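发件人:遥操作组数据采集
收件人:kosau-teleop 邮件列表
日期:11/21/24
主题:Re: [kosau-teleop] 双手任务重定向的零点漂移,以及整理桌面任务的示教规范

先逐段回复,后面附上我们这边目前的做法。原信较长,只保留需要回应的部分。

> 我们在 Olville 站按 Kosau 工具链的默认参数录了第一批双手折叠数据,
> 手套到灵巧手的映射用的是指尖位置法。录制前做过一次五指张开标定,
> 单条回放没有明显问题,但连续录制之后,食指和中指的闭合角开始偏大,
> 拇指反而够不到指尖。重新标定后恢复,过一阵又出现。

这个现象我们也遇到过。先确认漂移发生在哪一级。Kosau 的日志里有三组量:手套原始弯曲值、重定向后的目标关节角、执行器回读角。请把三组画在同一时间轴上。如果原始值本身在漂,是手套侧的问题,多数情况是手套在手背上滑动,弯曲传感器相对指关节移了位。如果原始值稳定而目标角在漂,查一下是否打开了在线量程更新。这个开关默认是开的,操作员只要有一次用力握拳,量程上限就被推高,后面所有的中间姿态都会跟着变。

我们的处理是关闭在线量程更新,每录满 21 条强制重标一次,标定动作固定为张开、握拳、拇指依次对四指。标定文件随数据一起存,文件名里带批次号,不要覆盖旧的。之前有一批就是因为标定文件被覆盖,整批只能按回读角重建,目标角一栏作废。

拇指够不到指尖的问题不建议靠加大增益解决。指尖位置法对拇指根部的安装偏角很敏感,人的拇指和机械拇指的转轴方向本来就不一致。可以对拇指单独改用关节角映射,其余四指保留指尖位置法。混合映射在配置里是按手指写的,左右手要分别写,不会自动镜像。

> 另外想请教时延。我们测得从主端动作到从端回读是 143 毫秒,
> 操作员反映抓薄的东西时手感很差,总是压到桌面。

143 毫秒偏高,但还没有到不能用的程度。先把它拆开:主端采样、网络、控制周期、低通滤波。我们这边同样的链路是 90 毫秒,差别主要在滤波。贵站的截止频率如果还是出厂值,可以适当提高,代价是手腕抖动会进到数据里。抖动可以在后处理里滤,时延造成的过冲滤不掉,操作员会下意识地补偿,补偿动作会被策略原样学走。

压桌面是另一回事。抓取布料时指尖要贴着桌面滑进去,硬桌面上位置控制稍有误差,手指就顶住了。建议两条:一是在工作台上铺一层毡面或短绒面,给指尖留一点顺应量;二是在手腕的竖直方向加软限位,限位高度以台面实测为准,换台布后要重测。软限位触发时控制器会写一个标志位,导出数据时请保留这一列,不要当作异常帧删掉。

> 折叠任务和收纳任务是否需要分开录?桌上有别的东西的时候,
> 操作员经常先挪东西再叠衣服,每个人的顺序都不一样。

需要分开命名,不一定要分开录。我们的划分是按子任务打边界,边界由操作员踩脚踏板给出,录完后由标注人员复核。脚踏板信号有人的反应延迟,复核时允许前后移动边界,但原始踏板时刻要保留在另一列。子任务之间双手须回到悬停位,悬停位的定义是手指半开、掌心朝下、离开台面且不遮挡头部相机对目标物的视野。回到悬停位再踩踏板,顺序不要反。

顺序不一致的问题,我们的结论是:同一批次内必须固定顺序,不同批次之间可以不同。具体说,任务卡上写明先处理哪一类物品、用哪只手、放到哪一侧,操作员照卡执行。没有任务卡的自由录制数据另建目录,只用于预训练,不混进微调集。

Escobedo 站上次提出的意见是让操作员自由发挥,以增加多样性。我们对比过,自由顺序的数据里,双手同时够向不同目标的片段偏多,动作意图不清,回放时策略会在两个目标之间来回摆。多样性应当来自物品的初始摆放,不应来自同一初始状态下互相矛盾的示教。这一点如有不同数据,欢迎在列表里贴出来。

以下是本站整理桌面任务的现行规范,供对照。

初始摆放。衣物一件,平放于台面中部,允许有自然褶皱,不要求熨平。其余物品放在衣物远侧和左右两侧,包括瓶子、包装袋、纸盒、海绵一类。要求软硬都有,反光和不反光都有。反光包装袋对深度相机不友好,正因如此不能省,否则策略第一次见到时就会抓空。瓶子允许横放。物品间距应保证单手能够进入,不得叠放。

衣物状态。折叠任务从展开状态开始;收纳任务从已折状态开始,可以带有瑕疵,例如袖子没有压进去。后一种情况要求操作员先用近侧的手修正,再搬运。修正动作单独成段,标签为 fix,不并入 fold。

手的分工。目标物在中线左侧用左手,右侧用右手,跨中线的长条物品双手同时抓取。操作期间非工作手停在悬停位,不得放到台面以下,也不得伸到相机近处。

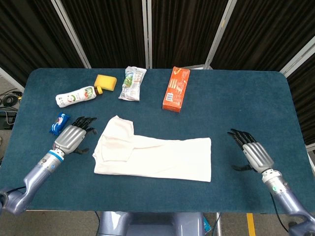
图1 整理桌面任务,头部相机视角。白色T恤位于台面中部,左手靠近蓝色小包装袋,右手悬于衣物右侧台面上方。

图中可以对照两点。一是袖子:左上角有一只短袖朝上伸出,按收纳任务处理时属于需要 fix 的情况。二是远侧那一排物品,横放的瓶子、黄色海绵、银白色包装袋和橙色纸盒各自朝向不同,摆放时不必对齐。

背景。台后用深色折叠屏风遮挡,避免走动的人进入相机视野。地面线缆尽量移出视野,移不走的保持位置不变,整批一致即可。

录制量。每个初始摆放录 44 条,其中失败后重试成功的保留,中途放弃的删除。重试片段标 retry,训练时是否使用由各站自定。操作员每录完一组须更换,新操作员上手前先重标手套,沿用前一人的标定文件会得到完全不可用的手指角。

质检。逐条检查以下内容:时间戳单调;左右手关节角无跳变;相机与关节数据时间差在一个控制周期内;踏板边界与悬停位对应。前三项脚本自动完成,最后一项目前仍需人看。脚本放在 Rorker 仓库的 tools 目录下,依赖版本写在同目录说明里,旧版读取库会把左右手列名读反,请务必核对。

> 最后,手腕相机是否必须?我们只有头部相机。

折叠任务可以不装。收纳任务中手掌会挡住小件物品,头部相机在接触前的最后一段基本看不到指尖,建议至少在惯用手一侧装一个。若暂时装不了,可以让操作员从侧面接近小件,接近路径稍长,但遮挡时间短得多。请在元数据里注明接近方式,字段名 approach,取值 top 或 side。

需要贵站补充的信息:手套型号和固件版本、滤波截止频率、在线量程更新的开关状态,以及一条漂移前和一条漂移后的原始日志。日志不要裁剪,标定动作那一段也要包含在内。附件超出列表限制的话放到 Kosau 共享盘的 incoming 目录,回信里写路径。

规范的下一版计划在一月发出,主要改动是悬停位的数值定义和 fix 标签的边界规则。对这两项有意见的,请直接回复本线程,不要另起主题。

遥操作组数据采集

--
kosau-teleop 邮件列表
退订请向列表地址发送主题为 unsubscribe 的空邮件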